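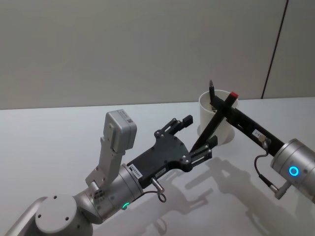
Handover software - working meeting, 01/03/2026

Present: Amna Mirani (chair), Amândio Arruda, Valquíria Brito, Nhi Hà (minutes)
Apologies: Santeri Ojala

1. Minutes of the last meeting

Accepted with one change. The action on the log viewer belongs to Valquíria, not Amândio.

2. Two-arm marker task

Amândio went through the current state of the planner. Both arms now plan against a shared clock, and the receiving arm no longer starts its approach from a stale pose. The remaining trouble is in the last part of the approach, where the two grippers and the marker are all close to the cup. The collision model still treats the cup as a box, so the planner rejects paths that are fine in practice. Amândio will replace it with a cylinder and keep the margin at 8 mm for now.
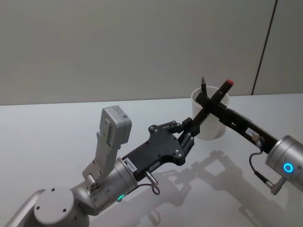
Amna asked if the margin could be set per object. Amândio said yes, but the config format in Edik would need a new field, and he would like to do that after the cylinder change is merged. Agreed.

Valquíria raised the release condition. The giving arm opens when the receiving gripper reports a closed state, and that report can arrive 417 ms late when the bus is busy. She proposed waiting for both the report and a change in motor current on the receiving side. Amna was worried about adding a second condition that could hang. Agreed to try it with a timeout of 900 ms, after which both arms hold position and the run is flagged.

3. Perception

Nhi reported on the marker pose estimate. It is steady while the marker is held clear of everything else and gets worse when a finger covers part of the barrel. Shadows on the white tabletop are sometimes picked up as a second marker. She has a filter on the depth channel that removes most of these, still on her branch.

There was some discussion of using the red end to settle which way the marker points. Valquíria would prefer not to depend on color, as the Closaveo set has markers without it. Left open.
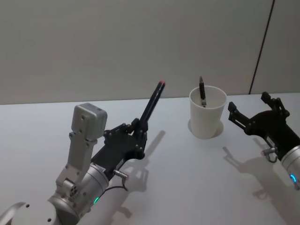

Marker in the left gripper, right gripper open beside the cup.

4. Tooling

The replay tool now loads joint states and camera streams from one file. Seeking backward is still slow. Santeri sent a note before the meeting asking that the old format stay readable until November - agreed, no objections.

Enudier license renewal was not discussed and moves to the next agenda.

5. Actions

Amândio - cylinder model for the cup, then the per-object margin field
Valquíria - release condition with timeout, behind a flag
Nhi - open a merge request for the depth filter
Santeri - backward seek in the replay tool
Amna - ask Trương for the updated gripper driver

Next meeting in 2 weeks, same room.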